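Setting workspace limits and contact rules for a tabletop pushing cell

Candeo Automation Notes
Last revised 2020-10-20
Written by Tamsin Hinds, checked by Keegan Dunstan

Scope

This page covers the setting-up of software limits, speed limits and contact rules for a small arm that pushes loose objects on a flat surface with a plain rod. It applies to the bench cells at Jandthorpe and to any copy of them built from the Quinlan table drawings. It does not cover grippers, conveyors or anything that lifts a load over a person's reach.

The rules below are local working practice. They sit underneath the site risk assessment, and where the two disagree the risk assessment wins. Readers looking for the formal requirements should start with ISO 10218-1 and ISO 10218-2, and with ISO/TS 15066 if a person may share the space while the arm is powered.

What you need before starting

The signed risk assessment for the cell.
The arm's safety configuration password, held by Girish Maurya.
A steel rule and a set of feeler gauges.
A blank limits sheet (form Q4).
A second person who knows where the emergency stop is and has pressed it at least once that day.

Step 1. Fix the work surface

Bolt the board to the table before measuring anything. A board that is held by its own weight will creep under repeated pushing, and every limit set from it will creep too. Use the threaded holes and do not drill new ones. Tighten the fixings in a diagonal order, then try to rock each corner by hand. If a corner moves, pack it and start again.

Wipe the board with a dry cloth. Do not wax or oil it. Friction between the objects and the board is part of the setup and has to stay the same between sessions.

Step 2. Define the tool

Enter the rod as the active tool, with its measured length and mass. Do not copy the values from another cell. Rods have been cut down and re-tipped over time, and an error in tool length becomes the same error in the lower height limit.

Check the tool definition by touching the tip to one fixed point from four different wrist angles. The reported position should agree within 1 mm. If it does not, measure the rod again before adjusting anything in software.

The tip must be rounded. A square-cut end will catch on the grain or on the top edge of an object, and the force rises very quickly when it does.

Step 3. Set the height limits

Two heights matter. The travel height is the height at which the tip may cross the board without touching anything. The push height is the height at which it may move sideways against an object.
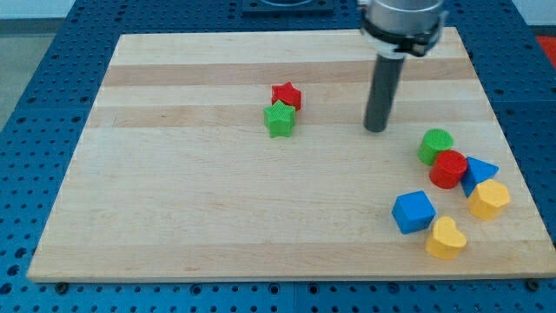
Set the travel height from the tallest object in the set, measured in its tallest resting position, and add 20 mm. Objects tip over during pushing and may come to rest on a different face, so measure them every way up. With a mixed set such as stars, cylinders, a cube and a heart, the way they stand at the start of a run is a poor guide to the worst case. A triangular block leaning against its neighbour can also have a corner higher than its flat height, and the measurement should allow for that. Write the figure on form Q4 with the name of the object it came from.

Set the push height so that the tip clears the board by 3 mm. Check this at the centre and at all four corners with a feeler gauge. If the clearance varies by more than 1 mm, the board is not level or the base frame of the arm has been entered wrongly. Correct the cause. Raising the push height to hide the fault leads to objects being pushed near their top edge, where they topple.

Below the push height, set a hard safety plane 1 mm above the board. This belongs in the arm's safety configuration, protected by password. A limit that exists only in the control script is not a safety limit, and will vanish the first time someone runs a different script.

Step 4. Set the side limits

Draw the permitted area 30 mm inside the edge of the board on all sides. The tip should never be able to follow an object over the edge. An object that reaches the margin is left there until the arm is stopped and a person moves it back.

Add a separate exclusion zone for each fixture mounted on the table near the board. Allow for the whole wrist and not only the rod, as the wrist is wider and will reach a fixture first at steep angles. Limit wrist tilt to 10 degrees from vertical unless the task needs more and the zones have been drawn again to suit.

Step 5. Set speed and force

Use these values for a new cell:

Speed at travel height: 400 mm per second
Speed at push height: 81 mm per second
Speed in manual mode: 224 mm per second
Maximum external force before stop: 40 N

The manual figure is deliberately under the 250 mm per second ceiling used for reduced speed. The push figure was settled in September, when Ataahua Goodwin compared several speeds on the second cell. Above it, light objects slid on after the tip had stopped, and runs could not be compared with one another.

The force value protects the rod and the board. Do not treat it as a limit for contact with people. A narrow rod puts its force through a very small area, and a force which would be harmless through a padded surface may not be harmless through a tip. Unless pressure has been measured and accepted in the risk assessment, nobody reaches over the board while the arm is powered for automatic running.

Step 6. Test the limits

Test with the board clear first. Run each of the following in manual mode, with the second person at the emergency stop:

Drive the tip down at the centre until the safety plane stops it.
Drive the tip outwards past each of the four sides in turn.
Drive the wrist towards each fixture zone from two directions.
Press the emergency stop during a move at travel height.
Open the guard gate during a move at travel height.

The arm must stop every time without touching anything. Record each result by hand. A tick is enough for a pass, but a failure needs the joint positions and the time from the controller log.

Then put the objects on the board and repeat the first test over an open patch. Finish with ten slow pushes and watch for toppling, climbing (where the tip rides up on to an object) and wedging against a second object. Wedging is the usual cause of a force stop in crowded groups. The remedy is to withdraw upwards along the rod's own axis. Never withdraw sideways from a wedged position.

Step 7. Resetting between runs

Objects are moved by hand only when the arm is in a monitored stop or has been powered down. Pausing the script does not count. The pause holds the arm still by software alone, and a remote session can release it.

The order is as follows:

Send the arm to its park position.
Confirm that the stop lamp is lit.
Open the gate.
Rearrange the objects and remove any that are chipped.
Close the gate, check that hands and sleeves are clear, and reset from outside.

The person who opened the gate is the person who resets it. Aroha Prendergast keeps the lock tags for longer work inside the guard.

Step 8. Records and rechecks

Save the safety configuration and write its checksum on form Q4. Compare the checksum at the start of each session. If it has changed and there is no entry to explain it, the cell stays off until Step 6 has been repeated in full.

Repeat Steps 2, 3 and 6 after any of these:

A change of rod, tip or board.
The addition of an object taller than the one on the form.
A controller software update.
Any collision, including one that left no mark.
2,000 pushes since the last check.

Cells running the older Brirkurum controller do not report a checksum. For these, print the safety pages and compare them line by line. It takes longer, and the printed copy must be kept with the form.

Related pages: Tool length measurement; Guard gate wiring, Quinlan table; Form Q4 (blank)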